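## 3. Materials and Methods

### 3.1 Sites and sampling

Lunitton lies on the inner bend of a slow river, and most of its older houses stand on timber sills set directly over rubble footings. We worked in two districts, Tivier and Cluner, which share the same builders and the same soils but differ in how often the street drains back up. Households were drawn from the rate books by fixed interval. A house was dropped if its ground floor had been relaid in concrete or if the owner could not say when the boards were last refinished.

The final sample held 605 boards from 31 houses. Boards were the unit of measurement and houses the unit of analysis. Boards in the same room share a subfloor and a heating history, and treating them as independent would overstate the precision of the results. An earlier survey by Eze and Idahosa did treat them as independent, and we return to this in Section 5. 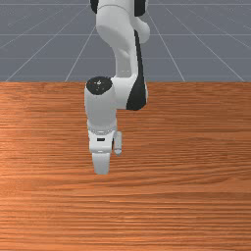 Cupping was recorded as the height difference between the edges of a board and its center line, measured with a dial gauge on a straight bar. Three readings were taken per board, at the quarter points and the middle, and the median was kept. Boards with a visible repair were measured but coded separately. Gaps between boards were measured with feeler blades in the same visit, always before noon, so that afternoon sun through the street windows did not close or open them during the work.

Moisture content was read with a pin meter driven along the grain. The meter was checked each Tuesday against oven-dried offcuts held by Celina Tokarz, and the correction for species was applied afterward from a single table. Where the species was uncertain, two of us judged it separately and the board was left out of the moisture analysis if we disagreed.

### 3.2 Grain angle and surface finish

Grain angle matters here because a flat-sawn board moves more across its width than a quarter-sawn one under the same change in humidity. Ring orientation could be read directly only where an end was exposed, usually at a hearth or a doorway. Elsewhere it was inferred from the face figure and scored in one of three classes: flat, mixed or quarter. The mixed class is a weak point of the method - it holds both true rift-sawn boards and boards that we could not place with confidence.

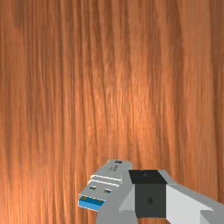
Finish was classed as oil, varnish or bare. Finish slows the exchange of moisture but does not stop it, and over a full wet season the effect on total movement is small compared with that of ring orientation. Its effect on the rate of movement is larger. A house visited early in the season could therefore show a difference between oiled and varnished boards that would be gone six weeks later. To limit this problem, visits to the two districts were alternated, and no house was visited before the river gauge at Igwe had stayed above its March mean for 6 days.

Records of past flooding came from household interviews conducted by Abimbola Okoro. Respondents were asked for the years in which water had entered the ground floor and for the height it had reached on the wall. Heights were taken from marks where these survived. Where only memory was available, the event was kept but the height was entered as missing.

### 3.3 Treatment of refinished floors

Sanding removes material from the raised edges of a cupped board. When the board later dries to its original moisture content, the edges sit lower than the center and the board reads as crowned. A floor sanded too soon after a wet season can thus appear to have moved in the opposite direction from its neighbors. 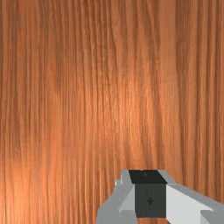 Should crowned boards in refinished rooms be counted as negative cupping?

They were left out of the main model and analyzed on their own, because their shape reflects the moisture content on the day of sanding as well as later movement. Including them as negative values pulls the mean for Cluner toward zero, where refinishing is more common, and leaves Tivier nearly unchanged.

The main model was a linear mixed model with house as a random intercept and with district, ring class, finish and moisture content as fixed effects. Residuals were inspected by room. Olanrewaju Akande refitted the model without the mixed ring class, and both sets of estimates are given in Section 4.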